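Keeping the Hand Units in Service: Sándor Szalai on Pads, Markers and Slack

Bruvville workshop notes

Sándor Szalai looks after the hand-held grippers at the Bruvville site, along with the calibration bench and the spare parts that go with them. The units are of the type the shop calls Beneck, after the drawing set they were built from. Each one has a pair of angled finger pads, a light plastic housing, a camera and a fiducial marker on a flat plate. Szalai took over their upkeep in July, having spent most of his working life on packaging lines at Grolton.

He was asked first what goes wrong.

"Pads, mostly. The textured surface polishes itself. You don't see it until an operator tells you a mug has started turning in the grip, and by then it has been turning for a week. I now pull the pads at 300 hours whether they look good or not."

The inserts are replaced in matched sets. Szalai does not mix a new insert with a used one on the same unit. The difference in friction is enough to rotate a round object as the fingers close, and the rotation then shows up in the recorded path as if the operator had meant it.

"A cup is a good test piece. It's round, it has a handle, and people know how it ought to move. If I lift it by the rim and it hangs straight, the pads are seated."

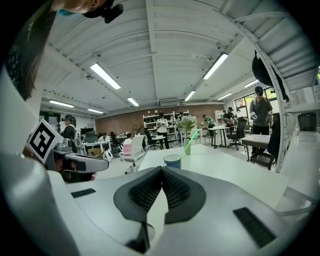 Seating is done by hand. The insert goes in from the tip end and is pressed back until it stops. Szalai runs a fingernail along the seam, and if he can feel a step he takes the insert out and cleans the pocket. Old adhesive is the usual cause. He uses isopropyl alcohol and a plastic scraper, and he waits for the pocket to dry before trying again.

"On the line at Grolton we would have torqued something and signed for it. Here the reference is your thumbnail. It works well enough, but I would like a go/no-go gauge, and I have drawn one."

The markers take up less of his time but cause worse trouble. A marker that has lifted at one corner still reads. The software reports a pose, the pose is wrong by a small angle, and the error grows with distance. Szalai checks flatness against a steel rule at the start of each shift and rejects any plate that shows light under the edge. Prints are on matte stock. He tried a laminated batch and withdrew it the same day, when reflections from the ceiling lights cost too many detections near the windows.

His acceptance figure is a 95 percent detection rate over a fixed sweep of the table, with both hand units moving. The last full check before this interview recorded 3615 frames on the first unit. Of the other unit's run he kept 2956 after discarding a stretch where the operator had stopped to adjust a strap.

"I don't want to hide that. You write down how many you kept and why. Otherwise the next person compares two numbers that don't compare."

Could the sweep be automated? Szalai said a fixture had been discussed with Lo Presti, who supply the linear guides, and that he had asked for a quotation.

"A guide gives you the same path each time, and that's fine for the camera. It tells you nothing about the trigger. I need a person squeezing it - fast, slow, half closed and held there. The slack in the linkage shows up in the half-closed hold." 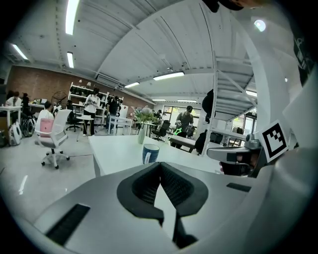
Last changed: 10 March 2021

Slack is measured at the fingertips. The unit is clamped by the grip, the trigger is held at mid-travel, and one finger is pushed toward the other with light pressure. If it moves before the trigger does, the pivot is worn. The bushing is a cheap part and the job is short: two screws, the cover, the retaining clip, then the pin. Szalai warned about the clip, which leaves the housing with some force.

"Put your other hand over it. I keep a tray of spares, but I would rather not open the tray."

After a bushing change the closed position has to be taught again. He closes the fingers on nothing, records the zero, then closes them on a gauge block and records that. The two values go on a paper card kept with the unit. A unit without its card does not leave the bench.

Lens cleaning is left to the operators, with a dry cloth only. One unit came back with a haze across the lens, which he put down to a household spray. He replaced the lens and repeated the calibration, and the spray now lives in another room.

On cables he was brief. "Strain relief at both ends. Don't wrap them round the handle. I have said it, it's on the wall, and I still find them wrapped."

The next change planned is to the marker plate, which will get a second dowel so that it can only go on one way. Szalai expects to fit the first plates himself and run them against an unmodified unit before altering the rest. The pad interval stays where it is until he has wear readings from more than one set.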